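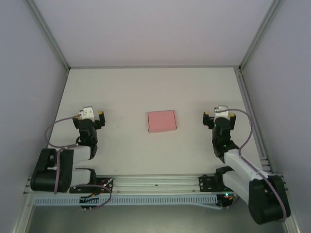 **Unit 4: Small Rectangular Boxes – Closing, Placing and Checking**

Course handout, Packaging and Presentation. Prepared by Catherine Ritchie for the June intake.

## 4.1 Scope

This unit covers the small gift box with a separate or attached lid. Mailing cartons are treated in Unit 7. Students should have read the section on board weights in the course reader (pages 41 to 50) before the practical session.

## 4.2 Terms

**Long side.** The greater horizontal dimension. In this course, a box is set down with its long side running left to right unless the task sheet states otherwise.

**Lid edge.** The line at which the top panel turns down into the side. It is the first place where crushing shows.

**Shallow box.** A box whose height is clearly less than its width. Shallow boxes are lifted by the sides, with even pressure, and never by the lid.

## 4.3 Work surface

A flat, plain surface is required. White is preferred, as pale colored boxes such as pink or cream show scuffs and stray fibers more readily against it. Tape, blades and tissue are kept off the surface until they are called for.

Place the box near the center. Students who work close to the front edge tend to lean on the lid while reaching for materials.

## 4.4 Matte finishes

Matte board marks easily. Handle it with clean, dry hands and do not slide it – lift it and set it down again. Fingerprints on a matte lid cannot be wiped off with a damp cloth; the cloth leaves a mark of its own.

## 4.5 Practical task

1. Inspect all four corners of the closed box.
2. Open the box, line it with one sheet of tissue, and insert the item supplied.
3. Close the lid and check that the lid edges are level on every side.
4. Return the box to the center of the surface.

The task is marked out of 52. Marks are recorded by Kenneth Rennie, and queries should be sent to him in writing.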